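Every February the same argument starts up again at Ondness, and every February I lose it. Should a small club put its match programs online and stop printing them? The younger fans say yes. I say no, loudly, usually with a half-eaten pie in my hand.

I have 264 programs in my spare room. The oldest one I paid for myself is from a cup game against Gallum, a dreadful 0–0 in the rain, and I could tell you who was on the bench because it's printed on page 12, next to an ad for a tire shop that closed years ago. Try finding that on the club website! They've changed the site four times since I started going and each time a few seasons fell off the back of it.

I know the money side. A print run costs real cash, and when the crowd is 634 on a good Saturday you aren't going to sell many. Last season we had a midweek game where they shifted 32 copies. Fine. Print fewer. Charge me more! I'd pay double and so would most of the people who stand near me (we've discussed it at length, there isn't much else to do at corners).

What bugs me is how dull the things have gotten. Bastus switched to a glossy eight-pager and six of those pages are sponsors. The old ones had a quiz, a grumpy column from the manager, and a cover somebody had drawn by hand. 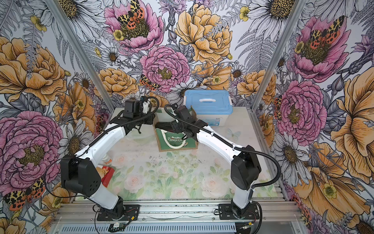 Covers are where I'd start. Give the job to a local artist for a season, one drawing per home game, and let them go a bit mad with it. It doesn't even need to be soccer. I'd happily buy a program with big pink peonies on the front and a spotted tiger moth sitting in the middle of one, all inky ferns and thistles filling the gaps. You'd pick that up off a table, wouldn't you? Compare it with another blurry shot of a throw-in.

Havlíček Park still does a proper one, 20 pages, stapled a little crooked, and the away fans always buy it. I came home from there in the fall with three — one for me and two for friends who couldn't make the trip. We lost, by the way. The team sheet had our left back's name spelled wrong, and I've already put it in the box with the others.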